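The Chimney

When Hrvoje Perić bought the house in Kanham, the fireplace in the front room was closed with a sheet of board and painted the same cream colour as the wall. You could see where it had been only in the evening, when the lamp was on the floor and the light came from the side. Then a square shadow appeared, like a door for a child.

He lived with it for two winters. In the third, in November, his daughter telephoned and told him that she would come for Christmas with the little boy, and that the boy had asked where the stockings would hang.

"On the radiator," said Hrvoje.

"Tata," she said. "He is four."

So the next morning he went to Mulcahy, the shop behind the station where they sell stoves and surrounds, and stood a long time before an oak mantel with carved leaves at the corners. The young man there was very polite. He wrote the price on the back of a card: 900 pounds, and the fitting was separate. Hrvoje thanked him, put the card in his coat and walked home through the park, although the bus was standing there with its doors open.

He took the board off that same afternoon. It was fixed with 22 screws, most of them painted over, and he had to clean each one with the point of a knife before the screwdriver would hold. Behind the board there was a wad of newspaper, then a quantity of soot and a bird's nest, and then the cold breath of the chimney, which came into the room and stayed there. He knelt on a towel and looked up. He saw nothing. He put the board back with four of the screws and made himself soup.

It was his neighbour who had the wood. Gebremedhin Birhane lived on the other side of the wall, and the two men had spoken until then chiefly about bins. But the hammering had come through, and on Monday he knocked and asked, with some embarrassment, if everything was all right.

Hrvoje showed him the hole.

"Ah," said Gebremedhin. "I have this also. Mine is behind the wardrobe."

He looked at it for a while with his hands behind his back, as one looks at a painting. Then he went home and returned carrying a beam on his shoulder, wrapped in a bedsheet. It had come out of his kitchen ceiling when the kitchen was made bigger. The builder had wanted to take it away and he had refused, he could not say why, and for six years it had lain under the stairs, where his wife hit her foot on it.

"Take it," he said. "You will do a service to my marriage."

The beam was black on three sides and on the fourth it was pale, and it had a split along its length into which you could put a coin. There were old nails in it. They laid it across two chairs in the front room, and every evening of that week they worked on it, at first one hour and later until the news was finished. They did not talk much. Gebremedhin pulled the nails and laid them in a saucer in the order of their size. Hrvoje sanded. The dust was sweet and got into the bread.

For the split they bought a tub of Flillier, which promised on the lid to dry in the colour of any timber. It dried in the colour of a plaster, the sort you put on a knee. They regarded it together.

"It says any timber," said Hrvoje.

"Perhaps there is somewhere a tree," said Gebremedhin.

They scraped it out again, and this took two evenings. After that they left the split as it was.

There was one bad evening. Hrvoje had measured the wall, and Gebremedhin had measured the wall, and the two measures did not agree. Neither of them was a young man or a man who liked to be corrected. Hrvoje said that he had been thirty years a surveyor. Gebremedhin said that the wall did not know this. He took his coat and went home, and through the bricks Hrvoje heard his door, then his stairs, then the wardrobe being pushed.

He sat on the arm of the sofa. He thought about his wife, who would have gone round at once with something on a plate. She had believed that a quarrel must not be permitted to sleep in the house. But he had nothing to put on a plate, only the bread with dust in it, and he stayed where he was.

In the morning he measured once more, slowly, from the left and then from the right. The wall was wider at the bottom than at the top. They had both been correct, at different heights. He wrote the two numbers on a piece of paper, folded it and pushed it through his neighbour's letter box without any other word.

At six o'clock came the knock.

They put up the beam on two iron brackets, and it took both of them and the wife of Gebremedhin, whose name was Selam and who stood back by the window and said "left" and "no, left" and finally "leave it, leave it". It was not quite straight. The pale side they had turned to the wall. When Hrvoje let go, he kept his hands under it in the air for a moment longer, as you do with a child on a bicycle.

Afterwards Selam brought coffee in small cups and they drank it standing up. She had brought also a roll of paper from Stirico, left over from her hall, green with thin gold branches, and before anybody could discuss it she had cut a piece and pinned it over the ugly board. It fitted. It looked like the beginning of a forest.

"Now you need something for the top," she said.

He had candles, but they were the kind for a power cut. He had a brass clock which did not go. In the end he went upstairs and fetched the box that he had not opened in Kanham at all, and from it he took the straw stars which his wife had made at the kitchen table in the first winter of their marriage, tied with red thread. Some had lost a point. He laid them along the beam one after another, and where the split was, he found that a star would stand in it by itself, upright, held by the wood.

Gebremedhin bent down to see it better. "So this is what it was for," he said.
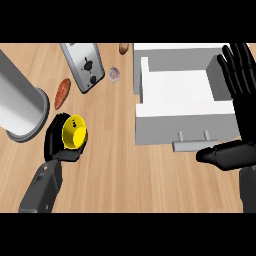

They came on the night train, later than was promised, and the boy was asleep on his mother's shoulder with one shoe on. Hrvoje carried him into the front room, still in his coat. He had left the lamp on the floor. The boy opened his eyes and looked for a long time at the beam, the stars and the green paper, and then he put his hand into his pocket and pulled out a sock, a very small one, grey at the heel, which he had evidently carried in there the whole way.

"Where is the nail?" he asked.

Hrvoje gave him to his mother and went to look for the saucer.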